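Winter Driving Days, progress report to the Stunico small grants office
Monday, October 21, 2024

Hi Raíssa,

You asked for something less stiff than the May report, so I'm writing this one the way I'd tell you over coffee (with the money part at the end, as usual).

We've got the cars! Mohmand let us have two of their old Votadska wagons off the back lot, and they're as plain as cars come, with cloth seats, a heater that works on the third click and a manual gearbox in the silver one. I'd hoped for both to be automatic, but Henrique thinks the manual is a gift and has already rewritten his skid lesson around it. Both passed inspection, though the silver one needed a front wheel bearing first and still pulls a bit to the left under hard braking. Henrique has it booked back in.

The Dusen fairground has agreed to give us the gravel lot again, plus the paved strip behind the grandstand, and I'm really pleased about that. Last winter we had people sliding around on gravel that had frozen into lumps, and it taught them more about dental work than about braking.
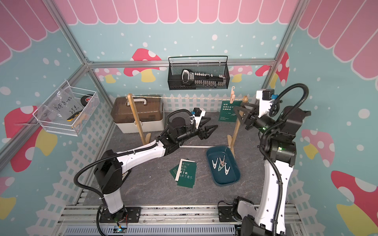 Sign-ups went better than I dared hope. We have 33 people on the list, mostly new drivers and a good handful who've moved here from places without snow and would like to stop being scared of the highway. Seven of them can't do weekends, so Jeferson is putting together an evening session under the lot lights. I was doubtful, but he took the blue wagon out there after supper to try it and came back raving. You can't see the ice at all, he said, and that's when most of these folks will be driving home from work anyway.

The one thing that has gone badly is the trailer. We planned to use it for the tire-change lesson, and it sat all summer with its lights half working. Lionel pulled the wiring out last week and found the old cloth wrap had let go at the end near the hitch.

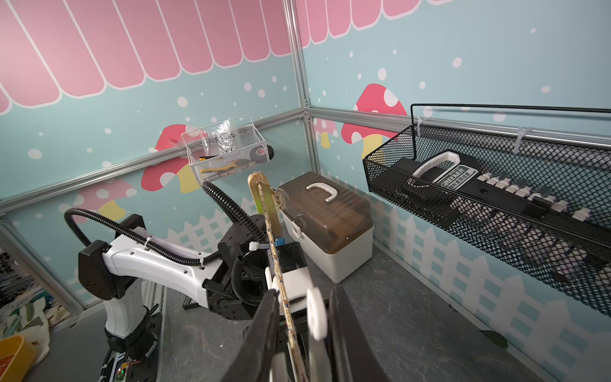

Lionel wants to replace the whole run, and I've told him to go ahead. He'd tried rewrapping just the bad end, but old cloth wrap doesn't take kindly to being handled. Think of the braided cord around that wooden stick, frayed and with loose strands hanging off the upper part, then picture it with road salt in it and a brake light circuit underneath. The new wire will go in plastic conduit, clipped up out of the spray. He figures on two evenings, so I'm allowing for four.

Money, then. We've spent $660 from the grant since May, covering the bearing, the inspections, the trailer wire and eight pairs of traction mats (the mats were on sale and I got carried away). Insurance for the driving days comes out next month and it's the big one. Ronaldo has the quote and will send it along with the receipts. We haven't touched the tire line, and I'd like to keep it whole until we know whether the winter set on the silver wagon has another season in it. Henrique says yes, Jeferson says no, and they've both been out there with the tread gauge.

Could you let me know whether the evening session needs its own risk form, or if we can add a page to the one you have? Jeferson would like to start booking people in.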